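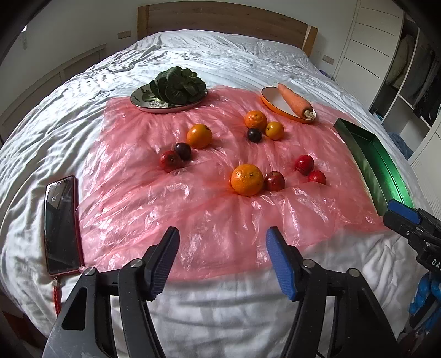

Ishbel Cowie keeps her garage kits in the spare room, 272 of them at last count, and she can tell you which ones she painted badly. "That dragon was my third," she says, pointing to a lumpy green thing on the bottom shelf. "I used house primer. Look at its poor face!"

I love garage kits, and an afternoon with Ishbel made me want to go straight home and sand something. They come as bare resin parts in a bag, often from one sculptor working alone, with a folded sheet of instructions if you're lucky. Her favourite maker is Rodel Tan, whose small label Nilenano casts each run by hand. His winged fox, Feka, sold out at 301 copies, and Ishbel has number 12 — still unpainted, because she wants to get the fur right.

She washes every part in warm soapy water, pins the joints with brass wire and leaves the primer overnight. Then come the thin coats, up to 800 hours of them on the big Shiferaw diorama (she kept a diary, bless her).

A new Nilenano kit is due in April, a river spirit called Mekent with a separate glass-clear tail. Ishbel has already cleared a shelf for it, and I've put my name down too.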